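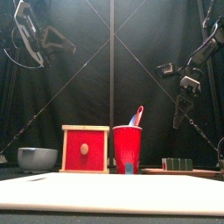

What happens when you press the stop button on a two-armed robot?

Both arms are supposed to stop. At Terkero's workshop in Hutwood, for most of last August, one of them did.

The other kept going for up to 12 seconds, finishing whatever it had been told to do before anyone started shouting. It did this calmly and with good form. When it was done it parked itself in the home position and waited for praise.

Terkero builds tabletop cells for teaching robot arms the kind of chores most of us learned by age four: open the box, move the cup, put the thing on the tray. The arms are small and the company likes to say you could arm-wrestle one and win. I was invited to try and declined, having by then read the incident log.

The log is a wonderful document. The first entry, from shortly after lunch, reads "L arm slow to stop?" with a question mark that someone later inked over. The next says "operator error." So do the three after that, by which point every operator on the floor had been in error at least once, including the one who wrote the manual.
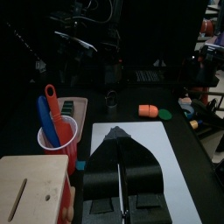
The gripper is where the trouble finally became hard to ignore. Terkero's is called the Seyoum, and it has two curved fingers that close to a point, a shape that is very good at getting hold of small things and equally good at poking them. On a tabletop there is plenty to poke. When the fingers hang over the white board, nearly shut, the wooden box with the slot in its lid and the red cup with its two utensils are close neighbors, and a hand reaching in to straighten any of it is closer still. In the fifth entry, one did. The operator had pressed stop, seen the right arm freeze, and reached in on the left.

The result was a pinched thumb and a bruise that turned an interesting color. As industrial accidents go it was minor. The operator went back to work the same afternoon, with the arms unplugged at the wall, a safety method that has never needed a software update.

The cause took longer to find than the bruise took to fade. Both arms take their orders from a controller called Verport, which had been updated at the start of the month. The new version sent the stop signal to the right arm at once and put the left arm's in a line with everything else it had to say. If the left arm was busy, the stop waited its turn. On a quiet table the delay was too short to see – which is why the test passed, the test having been run on a quiet table.

The test, I should add, was thorough. It pressed the virtual button 3000 times. Every press was made while the arms were standing still.

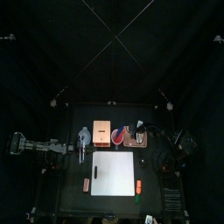

A fix with a wire on it

Terkero's fix is almost embarrassingly old. The red button now cuts power to the motors of both arms through a relay, and Verport is informed afterward, as a courtesy. The arms sag a little when it happens. A cup may get knocked over. The engineers can live with that, though one of them plainly misses the graceful stop and described the relay to me as "a hammer."

The test has changed too. It is done by a person, pressing a real button while both arms are moving and both grippers are carrying something, 100 times before any update goes out. It takes most of a morning and nobody volunteers.

I asked to see it done. The operator picked a moment with the left arm halfway to the tray and hit the button with the heel of a hand. Both arms quit. She waited anyway, thumbs tucked in, for a good deal longer than 12 seconds, and then went to get the clipboard.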